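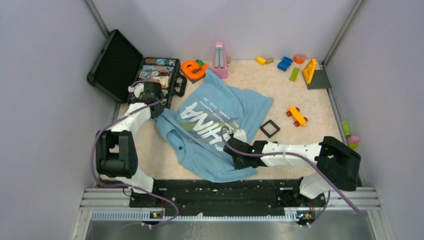 Ticket 1628: label search drops half the approved uses

Opened by: Helmi Keskinen
Product: Clanenar (web version)
Status: Closed

First entry, April 11, 2025

Hi all, me again, sorry! I look after the product registrations at Wornent and I live in Clanenar most of the day, so I tend to bump into things first. When I search for one of our fungicides by registration number I get the product page fine, but the list of approved crops stops after winter barley. Everything lower down the list (oats, rye, the lot) has vanished. The PDF label attached to the same page still shows every crop, so the data must be in there somewhere.

I've tried it in two browsers, logged out and in again, cleared the cache. Same each time. My colleague at the Flodstead office gets the full list on her login, which is driving me slightly mad.

Reply from support (Engebretsen desk)

Thanks Helmi. Could you send us the filter settings from the left-hand panel, and tell us whether your account is set to "current approvals only"? Please also try the export to spreadsheet and let us know how many rows come out.

Second entry

Right, so "current approvals only" is ticked, and it was greyed out so I couldn't untick it. The export gives me 222 rows. My colleague ran the same export and got 276! That's a big gap, and I've got a renewal dossier to finish with a crop table in it, so for now I'm copying the missing ones across by hand from the PDF. Not fun, but it gets me through.

I had a look at a few of the missing rows on her screen and they all seem to have a renewal pending. They're still legal to sell and use while the renewal is being looked at, so I'd expect them to count as current?

Reply from support

You're right, they should count. Your account was moved to the new permission group last October and that group treats "renewal pending" as expired. We have changed the rule on our side. Please allow 30 minutes, then log out fully and run the export again.

Third entry

Had a cup of tea, logged out, logged back in. Export now gives 276 rows and the crops after winter barley are back on the page, hooray! The tick box is still greyed out, but I can live with that if the list underneath is right.

One small thing while you're in there: the expiry date column sorts as text, so anything starting with 01 jumps to the top whatever the year. Happy to open a separate ticket if that's easier for you.

Reply from support

Please do open a separate one for the sorting and mention this ticket number in it. Closing this one now.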